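Laboratorio de Manipulación de Grekville
Desde hoy está disponible la versión 23 de Fasska, nuestro planificador de movimiento para sistemas de dos brazos. Resumimos los cambios en este hilo. 1/6

El módulo de percepción entrega ahora la máscara de cada objeto junto con una estimación de incertidumbre. El planificador amplía el margen de seguridad cuando dicha estimación supera el umbral configurado. 2/6

La validación comprendió 1,057 ejecuciones en simulación y 100 en la plataforma de Markcombe. Se registraron 37 paradas por conflicto entre brazos, todas documentadas en el repositorio. 3/6

Ingeborg Strobel, responsable de control: «La asignación de brazo se decide antes de calcular la trayectoria. Esto simplifica la depuración y permite reproducir cada fallo». 4/6

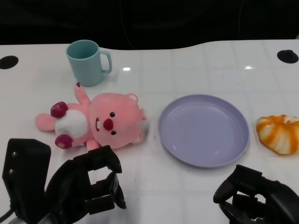

La segmentación sobre superficies brillantes sigue siendo la principal limitación de esta versión. Los dos reflejos sobre el tablero blanco pueden generar contornos falsos, y el plato lavanda, liso y de borde bajo, exige una máscara más precisa que el peluche rosa situado a su izquierda. Se recomienda activar el filtro de reflejos en la configuración inicial. 5/6

La guía de migración y los archivos de calibración se publicarán en julio. El equipo de Lyons atenderá las consultas técnicas por los canales habituales. 6/6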